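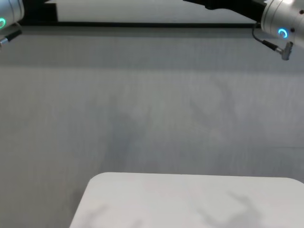 Einführung Arbeitsrecht, Mitschrift Block 3: Befristung und Probezeit
Stand 28. März 2024, Ergänzungen bitte an Comfort Gyamfi

Wdh. letzte Stunde: Arbeitsvertrag grds. formfrei. Nachweisgesetz trotzdem beachten! Mündlich heißt wirksam, nur schwer zu beweisen.

Befristung, § 14 TzBfG
- mit Sachgrund (Abs. 1): Vertretung, vorübergehender Bedarf, Erprobung usw. Liste im Gesetz nicht abschließend ("insbesondere")
- ohne Sachgrund (Abs. 2): bis zu zwei Jahre, darin höchstens drei Verlängerungen
- Verlängerung = nur Laufzeit ändern, vor Ablauf. Wer gleichzeitig Inhalt ändert, hat u.U. einen neuen Vertrag -> Vorbeschäftigung -> Problem
- Schriftform Abs. 4!! Gilt für die Befristungsabrede, nicht für den ganzen Vertrag. Fehlt sie: unbefristet, § 16

Fall Brivbridge (Blatt 9)
Frau Vahidi fängt im November an, unterschreibt aber erst ein paar Tage später. Befristung wirksam? Erst selber lösen, dann Skizze vergleichen. Achtung, hat der AG die Unterschrift vorher zur Bedingung gemacht? Steht im Sachverhalt, wird gern überlesen.

Klagefrist § 17 TzBfG: drei Wochen nach vereinbartem Ende. Danach gilt die Befristung als wirksam. Klausurrelevant, hat Sharifi zweimal gesagt.

Probezeit
Längstens sechs Monate, Kündigungsfrist zwei Wochen (§ 622 Abs. 3 BGB). Nicht verwechseln mit Wartezeit § 1 KSchG, läuft oft paralell, ist aber was anderes. Bei befristeten Verträgen muss die Probezeit im Verhältniss zur Dauer stehen, § 15 Abs. 3 TzBfG.

Bis nächstes Mal: Skript ab S. 16, Fall Tavitz vorbereiten (Kettenbefristung, Rechtsmissbrauch). Gesetzestext mitbringen.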